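What Students Eat Between Lessons at Ollside College
Project report by Mali Penry

Introduction

I wanted to find out what students at Ollside eat and drink between lessons, and whether the canteen opening times have anything to do with it. The canteen stops serving hot food early in the afternoon. After that the choice is the vending machine in the Benell building or the shop across the road.

Method

I gave out a short questionnaire in March and got 123 back. It asked what people had bought that day, where they bought it and what it cost. I also kept a food diary with 8 students from different courses, who wrote down everything they had between breakfast and their evening meal. Two of them forgot to fill in one of the days, so I left those days out.

Answers were sorted into drinks, crisps and other bagged snacks, chocolate, fruit and hot food. Sandwiches were hard to place. In the end I put them in a group of their own. 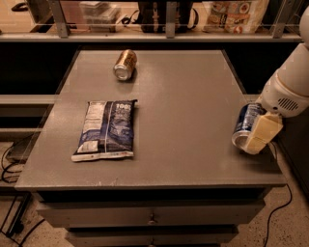
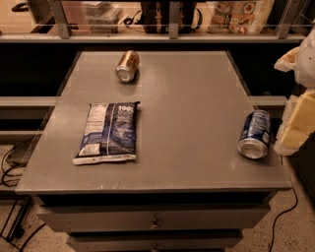
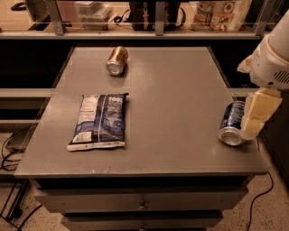

Drinks cans and a bagged snack.

Results

Bagged snacks were the most common answer, with canned drinks second. Only 27 students had bought hot food. Most of these had a free period before lunch and could get to the canteen before the queue built up.

Price mattered less than I expected. Several people said the canteen was cheaper but the machine was nearer. Students with lessons in the Nazari block used the shop more than anyone else, as their side gate opens straight onto the road.

Fruit was bought by 4 students. The diaries showed more fruit than this, but it was nearly all brought from home.

Problems with the survey

The questionnaire only asked about food bought on the day, so it missed packed lunches. I should have spotted this when I tried it out on my own tutor group. Evening students were not included either, and they have no canteen at all.

Recommendations

The canteen could keep one counter open until the last lesson starts, selling soup and rolls. A fruit basket by the till in the Benell building would also be worth trying for half a term. I would like to repeat the survey afterwards with an extra question on food brought from home.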